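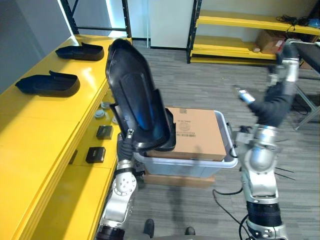 벤던스 시험실의 양팔 비교 시험. 왼팔이 검은색 플라스틱 셸을 반투명 상자 위에서 들고 있다.

벤던스 파지 비교 시험

벤던스 파지 비교 시험(Bendance 把持比較試驗)은 양팔 로봇에 장착하는 손과 그리퍼, 카메라, 제어기의 조합을 같은 작업 조건에서 비교하기 위한 시험 절차이다. 로봇 통합 업체 제크사이드(Jekside)가 사내 절차로 만들었으며, 시험실 이름인 벤던스를 따서 부른다. 줄여서 '벤던스 시험'이라고도 한다.

개요

시험의 기본 작업은 작업대에 놓인 부품을 집어 상자로 옮기는 것이다. 부품으로는 신발 모양의 검은색 플라스틱 셸이 쓰인다. 셸은 한쪽이 열려 있고 안쪽 면에 광택이 있어, 파지 위치를 정하는 문제와 영상에서 윤곽을 찾는 문제가 함께 나타난다. 작은 원통형 부품과 블록을 다루는 보조 작업도 있다.

비교 대상은 손, 카메라, 제어기의 세 항목으로 나뉜다. 한 번에 한 항목만 바꾸고 나머지는 기준 구성으로 고정하는 것이 원칙이다. 로봇 팔 자체를 비교할 때에는 손과 제어기를 모두 기준 구성으로 되돌린 뒤 시험한다.

배경

제크사이드는 초기에 두 갈래 평행 그리퍼만 사용하였다. 평행 그리퍼는 블록이나 원통처럼 마주 보는 면이 뚜렷한 물체에서는 안정적이었으나, 셸과 같이 벽이 얇고 곡면이 이어지는 물체에서는 잡은 뒤 자세가 돌아가는 경우가 잦았다. 이에 따라 다지 손을 함께 검토하게 되었고, 두 방식을 같은 기준으로 기록할 필요가 생겼다.

첫 판의 절차에는 성공과 실패만 적게 되어 있었다. 이후 실패한 단계를 구분하는 항목이 추가되었고, 2판부터는 손가락에 씌우는 장갑의 상태도 기록한다.

시험 구성

손

다지 손은 드롤라노(Drolano) 계열을 기준으로 한다. 손가락에는 검은색 장갑을 씌운다. 장갑은 마찰을 높이고 부품 표면의 긁힘을 줄이지만, 손끝 감각값이 낮게 나오는 원인이 된다. 따라서 장갑을 씌운 상태에서 영점을 다시 잡아야 하며, 장갑을 교체한 뒤에도 같은 작업을 반복한다. 평행 그리퍼는 고무 패드를 붙인 것과 붙이지 않은 것을 따로 시험한다.

카메라

카메라는 머리 쪽에 한 대를 두는 구성이 기준이다. 작업대와 상자, 두 손을 한 화면에 담을 수 있다는 장점이 있다. 다만 셸을 세워 들면 그 뒤쪽이 가려지고, 검은 광택면에 주변 빛이 비쳐 깊이값이 비는 부분이 생긴다. 손목 카메라를 추가한 구성에서는 가려짐이 줄어드는 대신 배선이 늘고 팔의 회전 범위가 좁아진다.

제어기

제어기는 움베이(Wumbei)의 위치 제어 방식과 힘 제어 방식을 비교한다. 제어 주기는 두 방식 모두 60Hz로 맞춘다. 위치 제어는 이동 경로의 재현성이 높고, 힘 제어는 부품이 상자 벽에 닿았을 때 밀어붙이는 힘이 작다.

절차

시험은 구성마다 16회를 한 묶음으로 한다. 부품의 시작 위치는 작업대 앞쪽과 벽 쪽으로 나누며, 셸은 열린 면이 위로 오도록 옆으로 눕혀 놓는다. 로봇은 셸을 집어 상자 위까지 옮기고, 자세를 맞춘 다음 내려놓는다. 반대쪽 팔은 대기 자세를 유지하거나 작은 부품을 든 상태로 둔다. 후자는 한쪽 팔에 하중이 있을 때 다른 팔의 정밀도가 달라지는지를 보기 위한 조건이다.

결과는 접근, 파지, 이동, 정렬, 놓기의 단계별로 기록한다. 이동 중 셸이 손 안에서 돌아갔으나 떨어지지 않은 경우는 실패로 보지 않고 '미끄러짐'으로 따로 적는다. 사람이 비상 정지를 누른 회차는 집계에서 제외하고 사유를 남긴다.

결과

8월까지 누적된 기록은 799회이다. 평행 그리퍼는 원통과 블록에서 다지 손보다 작업 시간이 짧았다. 셸에서는 다지 손의 미끄러짐이 더 적었으며, 차이는 셸을 세워 드는 정렬 단계에서 가장 컸다. 고무 패드를 붙인 평행 그리퍼는 그 중간에 해당하였다.

손목 카메라의 효과는 부품에 따라 달랐다. 작은 원통에서는 파지 위치 오차가 줄었으나 셸에서는 뚜렷한 차이가 나타나지 않았다. 힘 제어는 놓기 단계의 실패를 줄였지만, 이동 속도를 높이면 팔 끝의 흔들림이 커졌다.

한계

부품의 종류가 적고 상자의 위치가 고정되어 있어, 결과를 다른 작업에 그대로 적용하기는 어렵다. 장갑의 마모 정도는 육안으로 판정하므로 기록자에 따라 차이가 난다. 조명 조건도 규정되어 있지 않아 카메라 항목의 결과는 같은 시간대에 얻은 것끼리만 비교한다.

같이 보기

다지 로봇 손
평행 그리퍼
힘 제어
양팔 로봇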